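3.2 Sampling and storage of well water

Samples were drawn from private wells in two valleys, Iddale and Aasen, where most households are not connected to a public supply. Both valleys lie on the same limestone, but the wells in Aasen are older and shallower, and many were dug by hand before the first drilling rigs came into the area. We expected this difference to show up in the nitrate readings, and the sampling plan was drawn up with that in mind.

A list of 2849 registered wells was obtained from the Trundard district office. Wells that had been capped, that served more than one household, or that had no recorded depth were removed. From those left we drew 200 at random, split evenly between the two valleys. Owners were contacted by letter in September and asked whether we could visit. Where an owner did not reply or refused, the next well on the random list was used in its place, and this happened more often in Iddale, where a number of houses stand empty outside the summer. In all, 81 wells were replaced in this way. We compared the recorded depths of the replaced wells with those of the wells that took their place and found no clear difference, though the records for Iddale are thin and some depths seem to have been entered by guesswork.

At each well the kitchen tap was run for 20 minutes before a sample was taken. Two households had a softener on the kitchen line, and in those cases an outside tap ahead of the softener was used. Water temperature and conductivity were read at the tap with a handheld meter. The owner was asked when the well had last been cleaned, whether the water ever turned cloudy after rain, and how close the nearest field or septic tank was. Distances given by owners were later checked against the parcel map, and the map distance was used wherever the two disagreed. They disagreed often. Owners tended to place their own septic tank farther from the well than the map did, and a neighbor's field closer.

Nitrate in untreated water can change within a day if the sample is left warm, so all samples were kept on ice in the vehicle and moved to a refrigerator the same evening. Samples from the far end of Aasen could not be brought back the same day. These were held overnight in a refrigerator at the Zareren field station, which has its own power supply. A blank of deionized water traveled with every batch and was handled in the same way as the samples. None of the blanks gave a reading above the detection limit.

Capped conical tubes were used throughout (Figure 2). Earlier surveys in the district used glass bottles, and several of those reports mention breakage on the rough road above Zareren. We lost no tubes in transport. Each tube was rinsed three times with water from the tap before filling, and was filled to leave a small air space.

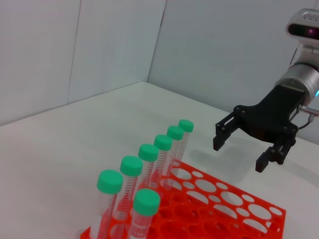
Figure 2. Conical centrifuge tubes with green screw caps in a test tube rack.

Labels carried the well number and the time of filling but no name or address, and the list linking well numbers to households was kept apart from the laboratory records. One label from Iddale came off in the ice box. The tube could be matched from its place in the batch, but we left the result out of the main analysis and report it only in the supplementary table.

Nitrate was measured by ion chromatography. Every tenth sample was run twice, and a batch was repeated if the two readings differed by more than five percent. This was needed for one batch, the first one run after the column was changed. The last batch was completed on 2nd January.

Rainfall in the two weeks before each visit was taken from the gauge at Zareren for Aasen and from the Trundard gauge for Iddale. The Trundard gauge sits well below most of the Iddale wells and probably reads low for the upper part of the valley — we had no better record to use. Rainfall was therefore entered in the model as wet or dry and the amounts themselves were not used.

3.3 Statistical model

Nitrate concentrations were strongly skewed and were log-transformed before analysis. Readings below the detection limit were set to half the limit.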